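# Chapter 2: Lead in the Tap

Turn on a kitchen faucet, fill a glass, and hold it up to the light. If the water is clear, most of us drink it without another thought. Lead makes a fascinating (and frustrating!) subject for exactly that reason: it has no color, no smell and no taste at the levels that do harm. You can share a house with it for years and never suspect a thing.

In this chapter we follow lead from the pipe to the bloodstream, and we do it through the story of one town. Fovalgate had 2,476 homes on its public water system at the time of our case. Its older streets were laid out when lead was the plumber's favorite metal, soft enough to bend by hand and slow to rust. The pipes running from the water main to each house, called service lines, were often made of it. By the time the town surveyed what was in the ground, 577 of those lines were found to be lead.

Now comes the part I love teaching. The pipes had been there for decades, and for most of that time they gave very little trouble. Minerals in the water had built up a thin crust on the inside of each pipe, and that crust kept the water and the metal apart. Then the town switched to a new source, the Heiskanen reservoir, whose water was softer and slightly more acidic. It was lovely water by most measures, and people said the coffee was better. But it began to eat away at the crust, and lead that had been locked up for half a century started to move. 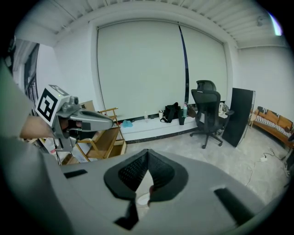

## What lead does in the body

To the body, lead looks a lot like calcium. Cells that are hungry for calcium will take in lead by mistake, and this one simple mix-up explains a surprising amount of what you'll read in the coming pages. Lead gets into bone and can stay there for decades. It gets into the brain, where calcium helps nerve cells pass signals to one another, and it disturbs those signals.

Children are hit hardest. A small child absorbs a much larger share of the lead she swallows than an adult does, and her brain is still being built. Babies fed on formula mixed with tap water can take in a great deal for their size. In adults the signs are easy to blame on something else: headaches, tiredness, a sore stomach, rising blood pressure.

## How the town found out

In Fovalgate, the first clue came from a routine blood test at a children's clinic. A second followed, and the county began sampling taps. Of the homes with lead lines, 447 gave a first-draw sample above the action level. (A first-draw sample is taken after the water has sat in the pipes for at least six hours, usually overnight. We'll practice reading such results in Section 2.3.)

The county hired a testing firm, Cledix, to repeat the work, and the town brought in the engineers at Hirkeo to adjust the treatment. They added orthophosphate, a compound that helps a new protective crust to form. It's a beautiful piece of chemistry, and we'll work through it step by step. It also takes months, and families needed safe water to drink that same evening.

Keep that gap in mind as you read Section 2.1, which starts underground, with the pipe itself.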